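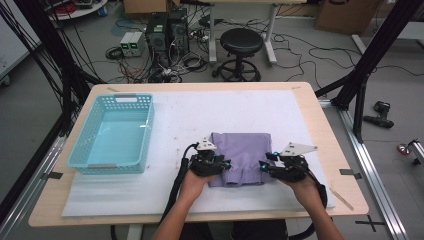 Basket left, lavender piece folded on the foam.

Pattinasarany laundry set, README
21/01/2026, posted by Faretti

Folding and basket notes for the garment part of the set. Short version, will tidy up later.

What's in it
- 200 folds, 100 of them going into a basket after
- 40 garments, mostly tops, all plain colors
- one table, white foam sheet on top, don't swap it for a towel (slides)

Folder names
garment_color_try. So top_lavender_03 and so on. Anything from June still has the old names, color first. Sorry. Script to rename is in /tools, run it once only or you get the color twice.

Fold rules
Lay flat, smooth with the side of the hand, sleeves in, then bottom up. Hem edge ends up toward you. Basket stays on the left with a long side running away from you. 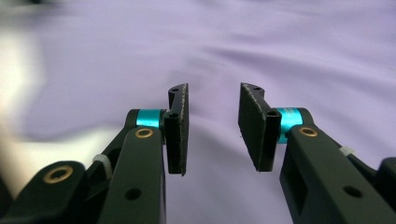 Wrinkles: leave them. Soft stuff creases the minute you pick it up and we are not ironing 40 garments. A try gets marked "bad" only if a sleeve hangs out or the stack tips over. Creased but square is "ok".

Known problems
- 10 tries have the wrong color in the notes file (lavender down as gray)
- thin knits unfold themselves in the basket, see notes_knits.txt
- Plosero split not uploaded yet, teh zip was broken

Washing: cold, no softener, it makes everything slippery.

Comments (3)

foltodance: ran the rename twice before reading this. top_lavender_lavender_03. is there an undo?

Faretti: no, unzip again

plosero_user: Are the towels coming back? Only need the big ones.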